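Notebook, bench 2, July, started after lunch

Right, writing this up while it's fresh, mostly for me but Mwanahawa and Kanini have both asked what the house rules are going to be, so they can read it too. (Hello both. Sorry about the spelling in advance.)

The background, for anyone who opens this in a year: we said we'd have a proper set of rules for the two-arm cells before Altholm send their people over. What we had until this morning was a page of mine from the Bornar job, a page of Erasto's that contradicts it in two places, and a lot of things everybody simply knows. The things everybody knows are the trouble. I asked Gladys and Erasto separately what you do when an arm stops halfway through a move, and got two completely different answers, both said with total confidence!

So, the draft as it stands.

Before power on. Hands and sleeves out, loose hair tied up, lanyards off. I know, lanyards, we've been through it. Walk round and look at the cables with your own eyes, don't just glance at the screen and call it good. Both stop buttons get pressed and released before the first run of the shift, and the person who pressed them writes their initials. Benedetta wanted this at every change of operator as well and I grumbled, then thought about it over tea and she's right, so it's in.

One person drives. I feel strongly about this one. If two people are at the cell, one has the controls and says so out loud, and the other keeps their hands to themselves until told otherwise. Handing over means saying "yours" and hearing "mine" back. Erasto thinks it sounds like a tennis match. Fine, it can sound like a tennis match.

Reaching in. Never with the arms live, including when they're standing still and including when it's only a piece of fruit that's rolled an inch the wrong way. A still arm with power on is holding a position, and it'll go when the next command comes, whoever's elbow is there. Hold, check the light, then reach. If you need to lean right in past the elbow joints then it's power off and not hold. Kanini asked where the line is between the two and I couldn't give her a good answer, so for now the line is the front rail: hand over the rail is hold, shoulder over the rail is off. Crude but you can remember it. 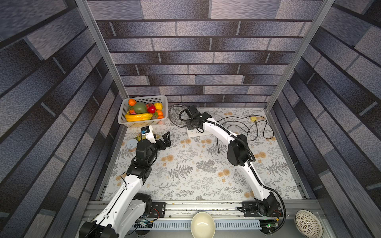 Cables. This is the longest bit of the draft and I'm not sorry. The rule I'd like is that nothing lies on the floor of a cell within reach of either gripper unless the task needs it there. Power strips go outside or get fixed up high, spare length is tied back behind the wall, and anything running along an arm has enough slack for the full turn of the wrist and no more than that. A dangling lead is the kind of thing a gripper closes on at the worst moment, and then you've got a pull on a connector and a confused motor and a lost afternoon. Mollel's people tape theirs down, which I don't love because the tape lifts at the corners, but it beats doing nothing. I want to try clips first.

Erasto's point, fair enough, is that if we write "nothing on the floor" and then run a cell with something on the floor, we've taught everyone that the rules are decoration. So either we do the tidy-up before the rules go on the wall, or we write the rule with a date on it. I'd rather do the tidy-up. Need to ask Gladys how many clips are in stores and whether they fit the posts.

Parking. Both arms to the park pose at the end of a run, every time, grippers clear of the props and not touching anything. Don't leave one resting on something because it happened to stop there. I've done it, we've all done it. If the arm loses power it may sag, and whatever's underneath gets the weight. The park pose needs to be saved under the same name on every cell too, because at the moment it's "home" on one and "rest2" on another and I can't remember which is which without looking.

Props. Only what's on the task sheet. Bowls and spare bits live in the crate between runs, and the front rail isn't a shelf (I'm the worst offender, Mwanahawa has pointed this out more than once). Ceramic stuff I'm in two minds about. It's heavier and feels more like the real thing, which is the whole reason for using it, but when it goes it goes in bits and then you're sweeping up with the cell off. Maybe allow it and insist on eye protection? Leaving that open.

Speed. Slow mode for the first go at anything new, and "new" includes an old task with the props in a new layout. Full speed only after a clean slow run that somebody watched from start to finish. Benedetta asked how many clean runs and we settled on 2, which was my number, so if it's wrong that's on me.

Logging. The old log for the Rurton set had 1000 lines planned and 992 filled in, and it took me most of a morning to work out what became of the missing ones. They were stopped runs. People stopped the arm, quite rightly, and then didn't write it down because it felt like a failed run and not worth the ink. So the new rule is that a stop gets a line the same as a finish does, with a word or two on why. "Cable", "bowl tipped", "didn't like the look of it" are all good enough reasons. I really don't want anyone feeling daft for pressing stop. Press it 100 times if you like, I'll happily read every line.

Bits still to sort out:

Who signs off a cell after a repair. I said whoever didn't do the repair, Gladys said that's no good on the late shift when there's only one of you. She's got a point.

What the light colours mean, written down, next to the cell, in words big enough to read from the door.

Whether visitors can drive. I say no. Erasto says yes in slow mode with one of us on the stop button. Altholm will definitely ask, so we need one answer between us before they do.

Four o'clock now and Kanini wants the bench. I'll type up the clean copy tomorrow and pin it by the kettle for scribbling on, pencil please, and then it goes round to Mollel for a read. Must also find the drawing for the clip spacing, I think Benedetta had it last.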